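Dropped poses on the left gripper

2/3/22

Tray pickup on the glass table failed again. The left gripper's pose froze for 2 seconds, then jumped. The right one logged clean. Ese Dauda replayed the log at 5 Hz and found the same gap.

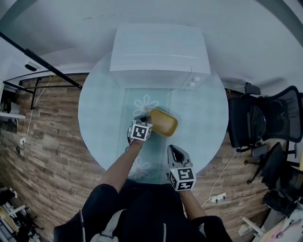
What makes a tracked pose freeze and then jump? The tracker loses the marker, holds the last good value, and snaps to the new one when it finds the marker again.

Our filter passed the jump straight through. I now reject any step over 30 mm and flag the episode. Ghislain Arsenault wants the Ellix logs rechecked too, all 1000 of them. That runs tonight.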